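Jaltville Living > Households > Conversations

Interviews Kitchens Floors Letters Archive

May, by the Households desk

She has cleaned houses in Jaltville for nine years and has a low opinion of doorways. "People sweep the middle of a room and call it done," she says. "Go look at the threshold. That's where the crumbs are."

I had come with doubts about her method, which the Skalholm newsletter praised this spring without saying what it was. As far as I can tell, it is a bucket, a brush and a good deal of kneeling. She charges 60 an hour for it. I asked what the kneeling does that a mop can't.

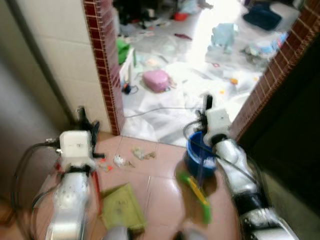 "A mop pushes it along the grout," she said. "On glossy tile you think it's clean, and then the light comes in low." Fair enough, though I have mopped glossy tile for years and lived.

She is firmer about plastic sheeting on floors. "Fine for a week. Then it's a second floor, and you have two to clean." Had she ever measured any of this? "No. Have you?"

I hadn't. I asked about the Pevach floor cleaner her clients keep buying. "It smells nice," she said, and went back to her brush.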